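Gulla Community Choir: Progress Report to the Eide Fund, November

Prepared by Maj-Britt Solberg
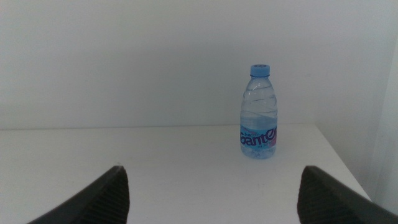 We have 40 members on the books and, on a wet Saturday, a good many of them in the room. The tenor section has doubled since spring, to 2.

Of the grant, $3,667 has gone to sheet music, hall rent and tuning the piano, which had opinions of its own about middle C. We have learned 8 songs – seven if you ask our conductor.

The joint concert with Uvard has moved to spring. Their altos remain keen. Ours are still discussing parking.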